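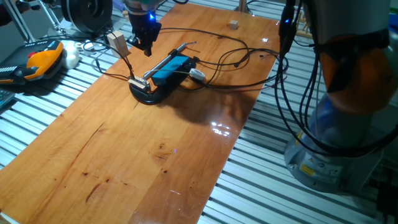 Chapter 7
Learning Contact Tasks from Few Demonstrations

7.1 Introduction

The previous chapter treated motion through free space, where an error of a few millimeters costs little. Once the tool touches the workpiece, the same error produces a force, and the force depends on the stiffness of everything between the robot base and the part: the arm, the wrist, the fingers, the fixture and the surface the fixture stands on. A controller that tracks position alone has no term for any of this.

This chapter develops a method for learning contact tasks from a small set of demonstrations. The method was first tested by Arlo Fitzsimmons and Sachiko Kikuchi at the Inddale laboratory. Their cell is typical of the work discussed here. An arm is bolted to a slatted metal bed, a varnished board serves as the work surface, and a clamp-like fixture in the middle of the board holds a metal rod with a pointed tip. The gripper approaches from above. Wooden blocks can be placed on the board as obstacles or as targets, and a teach pendant is kept beside the board.

Two practical matters affect every result in the chapter. The first is cabling. Cables that run from the board up along the arm exert a load that changes with the pose of the arm, and a wrist sensor can mistake this load for contact. Section 7.3 gives a procedure for estimating it. The second is reflection. Overhead lights on a glossy surface leave bright patches in the camera view, and an edge detector will often place a false edge at the border of such a patch. Section 7.4 compares three ways of masking them.

7.2 Statement of the Problem

Let a demonstration be a sequence of poses and wrist forces sampled at a fixed rate. Given 10 demonstrations of one task, we want a policy that completes the task when the fixture has been moved by a distance unknown to the robot, up to a limit of 30 mm in the plane of the board.

The main data set used in this chapter, called Kulkarni, holds 1,834 recorded trials. Of these, 500 were set aside for testing before any model was trained, and they are used for no other purpose. Readers who repeat the exercises should keep the same division.

A trial is scored as complete if the tool reaches the goal pose and the measured force stays below the limit for the whole motion. A trial that reaches the goal after exceeding the limit is scored as a failure. Some earlier papers count such trials as successes, so their rates cannot be compared directly with those in Section 7.6.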